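The Small Red Drum: A Gallery
Posted 14 May 2026
Words by Chelsea Ackroyd

Every gallery on the Moria percussion pages begins with something grand, and so far we have had two gongs and a marimba the length of a canoe. Neville Sowerby felt it was time for something you could carry onto a bus. He offered a drum, a pair of sticks and a great deal of advice, and we kept the first two.

The sticks come first, propped on their little block of wood.
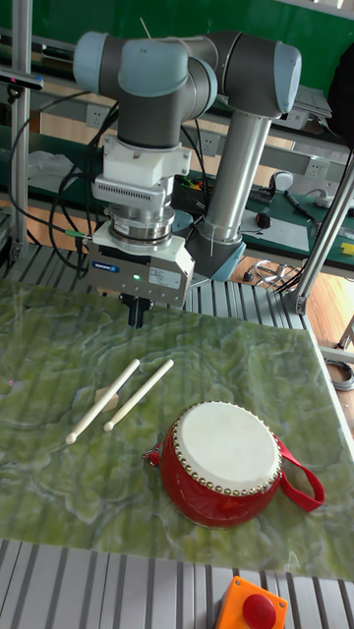
Neville holds that most beginners grip far too hard and too near the tip, as if the stick might make a run for it. He taught 15 of them at the Oakley hall last winter and says he can still hear all 15. His cure is five minutes a day on a cushion — longer if you have neighbors.

The drum itself is red. Very red. It would be spotted from the back row at Lamadport, where the back row is almost in the parking lot. The strap matches, so you can march with it, should your life contain any marching.
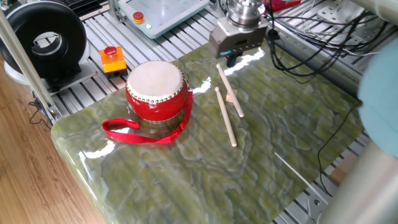 Red drum with its strap laid out on green marble, sticks to the right.

People write in to ask whether the studs around the rim need polishing. Neville says a dry cloth will do. People also ask about tuning, and on that he talked for most of an afternoon, so I'll refer you to him.

One last view, with a stick on the drumhead. 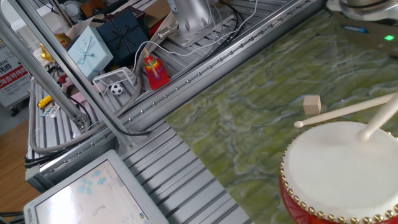 Coming up in the next gallery

Shakers, nine of them, from the Emance collection. Neville has opinions about these too.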